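Looking after the truck bed and the hitch at home

I drive an older pickup for my small work, mostly firewood, garden soil and sometimes furniture for my sister. The workshop in Kinton asks a lot of money for simple things, so during the years I learned to do the easy part alone. I write my notes down because two neighbors asked me the same questions in one week.

Washing the bed. Take out everything first, also the rubber mat. Many people leave the mat inside and wash over it, and the dirt stays under it for years. I sweep dry, then rinse from the front to the tailgate. If the truck stands a little uphill, the water goes out alone. The drain holes in the corners are usually closed with leaves. A piece of stiff wire opens them, but push gently, the paint around the hole is thin.

Scratches. For a scratch that shows bare metal, do not wait until spring. Sand only the spot with fine paper, wipe it with alcohol, put primer, and the next day the paint. I use a small brush from a children's paint set. It does not look beautiful from close, but rust did not come back at mine.

Tailgate. When it closes heavy, most times the latch is dry. I clean the old grease with a rag and put a little white lithium grease. Not cooking oil! My brother-in-law did this and all the dust of the Padonel road was glued there.

Hitch ball. I keep it covered with an old tennis ball, cut on one side. Before each trailer I wipe it and put a thin grease, if your coupler is the type that wants grease. Some want to be dry, so look in the manual. Plug the lights and ask somebody to stand behind while you press the brake.
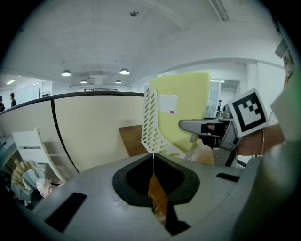
Wheel nuts. After changing the wheels in September I drive some 500 miles less than the others in my street, so I used to forget to tighten again. Now I write it on a paper tape on the dashboard, and I take the tape off only when it is done. Use a torque wrench and the number from your own manual, every truck has a different one. Tighten across, like a star, never in a circle.

Straps. Wet straps must hang, otherwise they smell and become weak. I roll them only when they are dry, with the hook inside. A strap with a cut on the edge goes to the trash, also when the cut is small.

If you have a better way for the drain holes, please write to me. I am at home on Thursday after lunch.

Jarmila Gajdoš

Recent tips
Winter wiper blades: when to change
How I cleaned the Kopecký roof rack
Praltik bed mat after 2 years
Small rust on the door edge
52 things to keep in the glove box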